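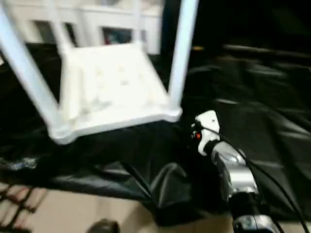

Head camera, stool run, arm at right

From: Christodoulou
To: manip-eval list
Date: November 17, 2023
Subject: Re: Re: blur filtering and the stool numbers

On the list, Bromeo group wrote:
> We dropped every head-camera image whose sharpness score fell under the
> threshold before training. That left 324 of the 459 stool episodes with
> enough usable images. The policy trained on the filtered set does better
> on the Jellcombe test layout, and we think the gain comes from cleaner
> visual input. Happy to share the script.

Thanks for posting this, and yes please to the script. I don't believe the explanation yet, though.

Look at the still at the top of this message. By any whole-image score it goes straight in the bin. The stool legs are smeared and so are the folds in the black sheet. But the wrist module is fairly crisp, red light and all, as it moves along with the camera. So the question is what your score measures. If it is averaged over the whole image, you are mostly throwing away moments when the head was moving, and a sharp arm won't save them.

That matters because head movement isn't spread evenly over an episode. In our own Britska recordings it bunches up at the approach and again just after release. Filter on blur and you have also filtered on phase of the task. You may have trained a policy on a tidier mix of phases and credited the optics.

Second point, exposure. White stool against a white cabinet, both close to blown out, with a glossy black sheet underneath. The stool seat has hardly any texture to begin with. I would expect a gradient-based score to rate a perfectly still view of that seat as poor, and a still view of the creased sheet as good. Did anyone check?

Third, the dropped episodes. 135 is a lot to lose. Were they the failures? The fast ones? One operator's? The write-up doesn't say, and I couldn't work it out from the table.

What would change my mind:

- a control where you drop the same number of episodes at random, with 5 seeds and not one
- the same control matched for phase
- success on the unfiltered Jellcombe layout, blurred views included, given that the robot will see them at run time whether we like them or not

We tried something close to this in April with 26 held-out episodes and saw a gain that went away once we matched for phase. Small sample, so I wouldn't lean on it — but it is why I'm being awkward now.

If the matched control holds up I'll say so on the list. Until then I'd leave "cleaner visual input" out of the abstract.

Christodoulou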